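Re: [zindisar-build] counter task, where are we??

On 4:40 pm Dastel section wrote:
> Hi Etby people,
> Trying to put the club schedule together for demo night and we still
> have no idea what your kitchen thing needs. Last message on the list
> was from before the break and said "wiping, probably." Is it wiping?
> Is it dishes? Do you need our long table or do you need a real sink?
> Also can new members join or is it too late. We have two first years
> who want hands-on stuff and are bored of soldering.
> One more: somebody on our side asked if you are still training on
> episodes from the old bench setup or if it's all new. We would like
> to borrow the data if so.
> – Dastel section, demo night planning

Hi all, sorry, been meaning to answer since lunch and then had lab. Typing fast between things so excuse the mess.

Short version: it's wiping. Sponge, soap, counter next to the sink. Dishes are NOT happening this semester, we tried to scope it in January and it got way too big. A real sink, yes please, not the long table. More on that further down.

Long version. The task is now written down properly on the Zwane page (ask me for the link if you can't get in, permissions are weird for anyone who joined after the break). Arm picks up the sponge, wipes the stretch of granite in front of the sink and to the right of it, puts the sponge back down on the counter. That's one episode. Small stuff can be lying around, packets and so on, and the arm is supposed to leave it alone. The operator doesn't tidy up between episodes unless the soap is everywhere. 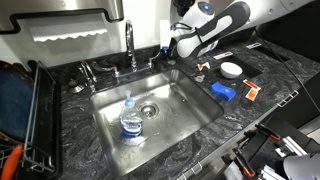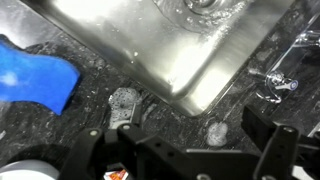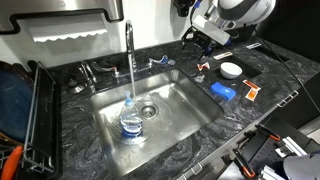

Nosipho Khumalo
Kitchen task lead, Etby student team

OK so the suds. The foam on the granite in the wrist camera picture is the part we are fighting with right now. White blobs on a black and gray flecked stone sounds like an easy thing to see, and it is, until the light hits the steel in the sink and everything bright looks like foam to the network. Same with water beads. We talked about taping paper over the sink and decided no, that's cheating and it looks dumb at a demo.

What we're doing instead:

– more episodes with the faucet running, so the policy sees moving water and learns it isn't its problem
– bottle stays in the basin, upright. Don't move it to the counter, please, half the old data had it on the counter and the arm kept reaching for it
– small white bowl stays on the counter to the right. Packets anywhere on that side
– sponge start position changes every time. Every time! I went through a batch where it was in the same spot for the whole afternoon and had to throw it all out

Numbers since people always ask. 2,233 episodes total on the drive right now. 600 of those are from the old bench setup and I would not train on them, the camera sat at a different height and the sponge was a different one. So, Dastel, to your question – mostly new, and yes you can borrow, but take only the kitchen folder. Leave the bench folder where it is, someone already copied it into a training run by accident and we lost a weekend.

Things that are still broken or annoying:

Gripper closes too hard on the sponge. It squeezes all the soap out in the first wipe and then there's nothing left for the rest. We lowered the limit, then it dropped the sponge. Somewhere in between there's a value that works, haven't found it. If anybody in the controls group wants a nice small problem this is it.

Screws on the finger linkage. Check them before you start, not after. Soapy water gets in the joints and things creep loose. Dry the fingers at the end of your slot, use the paper towels, the dispenser is right over the sink so there's no excuse.

Cables. The black one coming off the arm goes across the right side of the counter, keep it clear of where the sponge travels. If it drags in the foam then stop the episode and mark it bad, don't try to save it.

Labels. People are writing "ok" and "OK" and "good" and "fine" in the outcome column. Pick from the list. The list is on teh Zwane page.

Now demo night. We need: a real sink with working water, counter space on the right hand side, an edge we can clamp to, one outlet that isn't on the same strip as the coffee stuff. Paper towels. That is all. If Zindisar can only give us the long table then we'd have to fake it with a basin and I'd really prefer to skip it and show video. Can someone tell me by the end of the week which one it is.

New members: yes! Send them over. Seven operator slots open, evening ones mostly. No experience needed, first session you watch, second session you drive with someone next to you. They will get wet sleeves. Both first years can just email me and I'll put them in with whoever is on.

Also whoever has the spare orange clamps please bring them back, we're short when both arms are up.

Think that's everything. If I missed a question ask again on the list and not in private, I've answered the sink one four times already. Gotta run, my slot starts at 6 and I still have to pull the last batch off the drive.

Nosipho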